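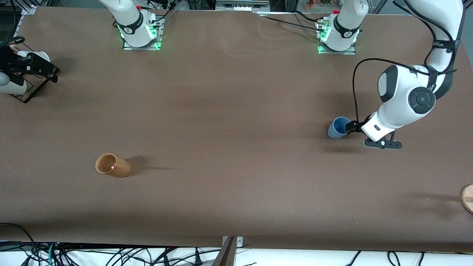

I've been selling the Plistska cup for two seasons now, and it's still the one I grab first in my own kitchen. It's small, it's blue, and it sits nicely on a table without asking for a lot of room. On a big brown tabletop the blue really stands out against the brown – even more when you look down into it, where the inside goes a darker shade. I get asked if the inside is a separate color. Nope, one blue, called Flondeck blue in the catalog, and you order it by that name.

What do I use it for? Espresso, mostly. Also pumpkin seeds, an egg I'm about to beat, and the last bit of olive oil when I'm dipping bread and don't feel like getting a bowl dirty. My niece has claimed one for orange juice and I don't think I'm getting it back.

If you want a tall mug for your morning coffee, this isn't it, and I'd send you over to the Wako instead (same maker, much bigger, comes with a handle). I like the two of them together on a shelf, but that's me.

Washing: top rack, regular cycle. I've also done plenty by hand with an ordinary sponge. Please don't use steel wool. I did that to one in June and I'm still annoyed with myself.

They come in sets of two, wrapped in paper in a plain Coltex box. I used to sell singles and stopped – too many came back to me with "can I get one more to match?" If one of your pair shows up chipped, send me a note with the order number and I'll put a new one in the mail. You can keep the chipped one for toothpicks or whatever.

Item no. 261
Color: Flondeck blue
Sold as: set of 2
Ships in: 2 business days
Page updated Jul 19, 2025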